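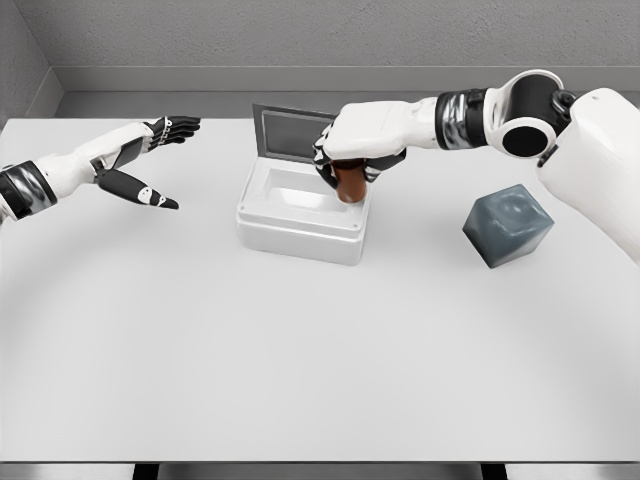

Figure 4.1 White container with hinged lid, and gray cube.

Contents | Previous | Next | Index

Chapter 4
Volume and Capacity

Volume is the space a solid takes up. Capacity is the amount a container can hold. The two are measured in related units but are found in different ways — volume from outside dimensions, capacity from inside ones. A box with an outside volume of 300 cubic inches and thick walls may have a capacity of only 79 percent of that figure. Section 4.1 covers rectangular solids. Cylinders are left to Section 4.2. Answers to the 20 review problems follow the chapter.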